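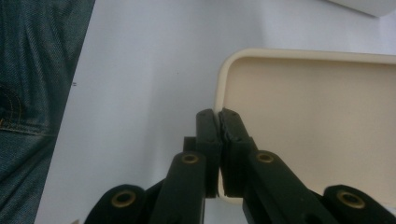
January 23, 2026
Workshop notebook, Herstead site
Entry by Annelore Thiele

Work continued on the rearrangement of the small-parts store. The plan agreed with Bernd Strobel in October remains in force, with one change: the fasteners are now to be kept nearest the door and the adhesives moved to the far end. Svenja Lenz pointed out that the adhesives are fetched perhaps once a week, while the fasteners are wanted all day.

Shelf heights were set first. The lower shelves stay where they were. The upper shelf was raised by 80 mm so that the tall bins can be drawn out without tipping. The uprights have holes at fixed spacing and the next position up would have put the top row out of reach for Carola Hollmann and for me, so 80 mm is final.

Bins were then emptied and sorted by thread, with length as the second criterion. The former order, by supplier, is discontinued. Washers remain a difficulty. Several bins held mixed sizes, and sorting these by eye proved unreliable, so the caliper was used throughout. Pieces that could not be matched to any label were placed in a bin marked UNSORTED. Material in that bin is not to be used for anything that leaves the building.

Label stock: the Dadell rolls on hand are the matte type, and ink from the old pen smears on them. Kerstin Lenz tried the fine marker from the drafting room with better results. A waiting time of 5 minutes before handling is to be observed. Labels go on the front lip of the bin and never on the shelf edge — bins get moved and shelf labels then mislead people, as happened with the spring pins last year.

Load: the shelf unit is rated by Hellwig at 11 kg per shelf. The box of steel dowels was weighed together with its contents and comes close to that figure by itself. It has been moved to the floor rack. Anyone returning dowels should take them there directly.

Open points:

The list on the inside of the door still shows the old arrangement. Bernd will replace it once the washers are finished. Until then it should be disregarded.

An order for 700 small zip bags has been placed with Warkelero. Delivery date not confirmed. Short screws are standing in open cups for the time being and should not be carried between benches in them.

The second stepladder has a loose foot. Tagged and taken out of use. Carola has asked for a replacement foot; if none is available, the ladder will be scrapped.

Svenja requests that returned parts be put in the tray by the door and left for sorting, unless the person returning them is certain of the thread. M4 was found among the M5 again this afternoon.

Next session: finish washers, then begin on the electrical drawers. Kerstin to bring the caliper back from the drafting room.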